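Varnitz forum › Manipulation › Methods

# Wrist-only policy ignores the object when the background is blank – is this a known result?

**Rohani Setiawan**

I am trying to reproduce the background-ablation result from the Clorkell workshop write-up and getting the opposite sign. In short: they report that a policy trained from the wrist camera alone does better when most of the view is plain, the argument being that there is less for the encoder to latch onto. Mine does worse.

Setup:

- parallel gripper, one wrist camera, no external view
- behavior cloning, action chunks of 10 steps
- 65 demonstrations per condition, 2 conditions (plain, cluttered)
- encoder initialized from pretrained weights, not frozen
- 4 training seeds per condition

The seeds agree with each other, so I don't think it is noise. In the plain condition the policy drives toward the average grasp position from training and closes there, wherever the block happens to be. In the cluttered condition it corrects sideways in the last part of the approach, as it should.

A typical plain-condition view, with the block over by the right pad: 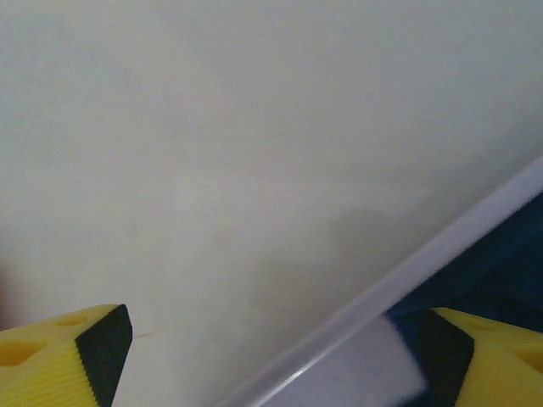
## What I have ruled out

Exposure is locked. Camera-to-gripper calibration was redone between conditions and did not move. Proprioception goes in as joint angles plus gripper opening, same normalization for both sets. Validation loss is slightly lower for the plain set, which is what made me trust it for too long.

Is there a step in the Clorkell method that I have missed, or is their result specific to their task?

---

**Cameron Tomoana**

Try more data. We had something similar and it went away after we collected more. Also check that your learning rate isn't too high, the Jomar defaults are very aggressive for small sets.

---

**Ita Ní Chonaill**

The sign flip is expected with your inputs. The Clorkell write-up does not feed joint angles to the policy. It is in their appendix and easy to miss: gripper opening only.

With joint angles available and a plain background, the cheapest way to lower the loss is to memorize the mean trajectory as a function of arm pose. The image changes very little between time steps, so the encoder gets a weak gradient. Your lower validation loss fits this, assuming validation episodes come from the same narrow range of start poses.

Look at your own picture. The upper two-thirds is off-white surface with nothing on it. The block is white, low in the view, touching a white strip and running out past the bottom. The strongest edges belong to the fingers, and those are fixed to the camera, so they carry no information about where the target is. The best contrast near the block comes from the blue fabric and the black pad. The soft gray shadow above and to the left of it has more area in the image than I would like, and if it moves with the arm it is one more proxy for pose.

I would run these, in this order:

1. **Drop joint angles.** Keep gripper opening. Retrain on the existing plain set and change nothing else. If sideways correction comes back, you have your answer.
2. **Shuffle images at test time.** Feed the old checkpoint frames from a different episode while keeping the true joint angles. If the predicted actions barely change, the policy was not using the camera.
3. **Mask the fingers.** Fill both finger regions with a constant value in training and test. This is a smaller effect, but it separates "encoder looks at the pads" from "encoder looks at nothing."
4. **Randomize start poses.** Needs new demonstrations, so leave it for last.

Test 2 requires no training and takes an afternoon. Report it as action error against the unshuffled prediction, per axis – an average over all axes hides it, as the vertical component is nearly the same in every episode.

On the wider claim: I would not read their result as "plain is better." It holds for policies that are forced to use the image. Illés' thesis chapter has the same comparison with a colored target and finds almost no difference either way, so target contrast is probably a second factor. A white block on a pale surface is a hard case.

I disagree with Cameron about collecting more. Extra episodes from the same start range will strengthen the shortcut.

> **Rohani Setiawan:** Ran test 2 on all four plain checkpoints. Sideways prediction is almost unchanged under shuffling. The cluttered checkpoints fall apart under the same test. Retraining without joint angles now.

> **Ita Ní Chonaill:** Keep the chunk length at 10 for that run. Shortening it at the same time will confuse the comparison.

---

**Warrick Henare**

Agree with Ita. One addition: check whether your image augmentation includes random crop. With the block this close to the bottom border, a crop can remove it entirely, and the policy is then trained to produce a correct grasp with no visible target. We switched to a small shift with edge padding for that reason. Color jitter can stay, but turn brightness down, as it washes out what little contrast there is between the block and the strip.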